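White canvas sneakers with the red and blue chevrons: worn since March

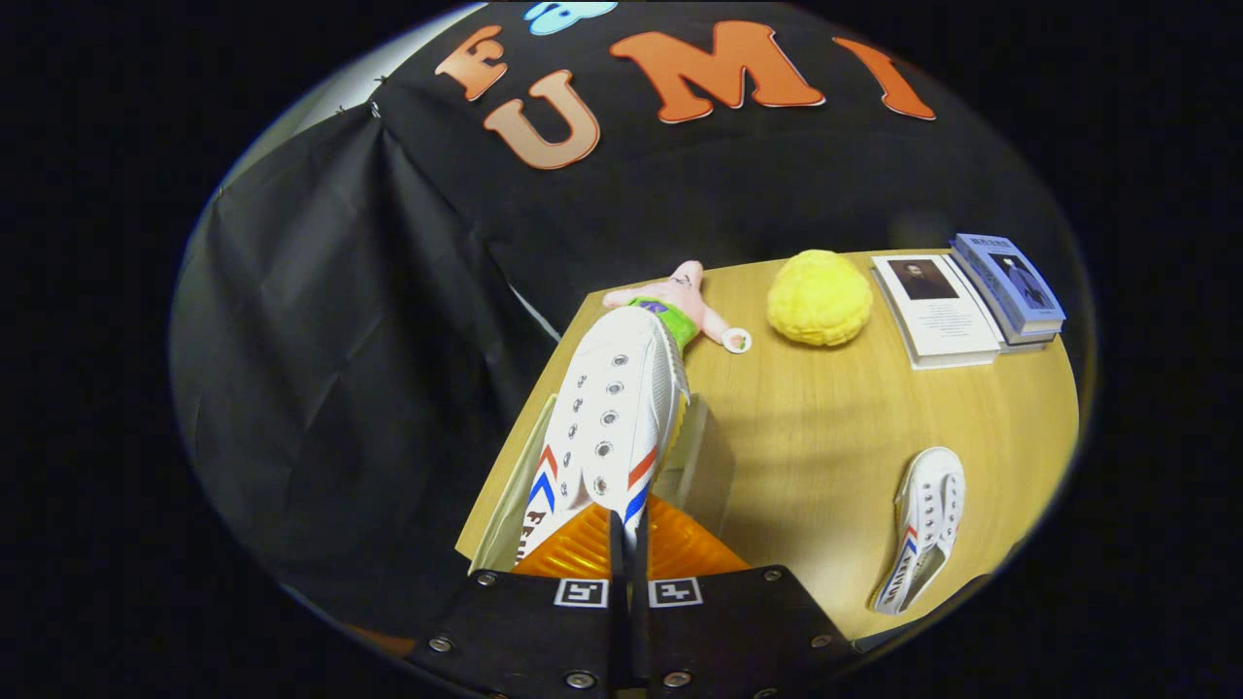
Farah Lumbantobing asked whether they run narrow, and yes, they do a little, at least until the canvas gives. Mine took 10 days of ordinary wear. After that I stopped noticing them, and I have fairly wide feet.

I ordered the pair through Trendier for 95, which I thought was fair for canvas. The lettering near the heel says "FEI" and the chevron stripes on the side are red and blue. Both have held up. No peeling and no fading so far, and I walk to work in these most mornings.

The row of silver eyelets is long, so lacing takes a while. I skip the top two — the tongue sits better that way. If you like to kick your shoes off at the door, you will get tired of these.

Cleaning is the weak point. White canvas picks up everything. I use dish soap and an old toothbrush, then stuff them with paper and leave them overnight. I tried the washing machine once and the insoles curled, so take those out first.

The insole itself is thin. I put in a cheap pair from Larkholm and that fixed the heel, though it makes the fit tighter. Go up half a size if you plan to do the same.

I would buy them again at this price. Probably not at full price, which was 185 when I last looked.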